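The Letter Wall and the Craft Table, Remden Hall

Last updated: September

We started to decorate the small room in Remden Hall two years ago, when the club moved from Ondivbridge. At first we had only one table and bare walls, and the sound in the room was terrible. Then Geeta Pal brought a roll of black fabric from her shop and we hung it behind the table. It made the room quieter and also darker, so we began to pin paper letters on it to make it more friendly.

This page is for the members who cannot come every week and ask me what the room looks like now. The text under each title is mostly my own notes about how we made the things, and some small advice for people who want to do the same at home.

The letters

The letters are cut by hand with scissors. We print each one on thick paper and leave a white border when we cut. It is easier than to follow the coloured line exactly, and on black fabric the white border looks very clean. We have 100 letters in the box at the moment, if I count also the ones with bent corners. For pinning we use short dressmaking pins from Khan, the haberdashery near the bus station. Long pins go through to the wall and fall out.

The fabric has wrinkles. Geeta wanted to iron it, but it is too wide for the ironing board and we have left it so. A steamer would be better and perhaps we will borrow one before winter.

The table

The table has a light wood-grain top and we like it very much, as the colour is calm and small pieces of paper are easy to find on it. Please put a cutting mat before you use a knife. There are already 3 scratches near the back and I know who made them (it was me).

The organiser and the cards

The white file organiser came from a Truven office that was closing. It keeps our picture cards standing, and the handles on the sides are useful when we carry it to the cupboard. The card with the Mona Lisa is the favourite of the younger members. They draw her with hats, with glasses and once with a very big moustache.

Soft things

Pouches are for the small tools, one pouch for one kind of tool. If you take one home for washing, write your name on the list by the door, and bring it back before the next meeting. The grey ones can be washed at a low temperature, but dry them flat or the edge will lose its shape.
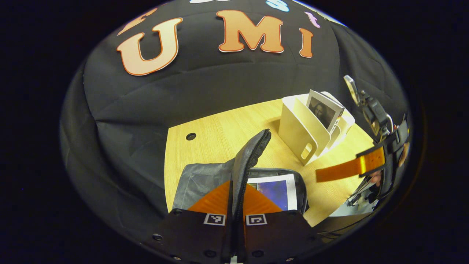
The list by the door is also the place to write which letters you would like for the next wall. Long words need to be asked for early, as we are always short of the letter E.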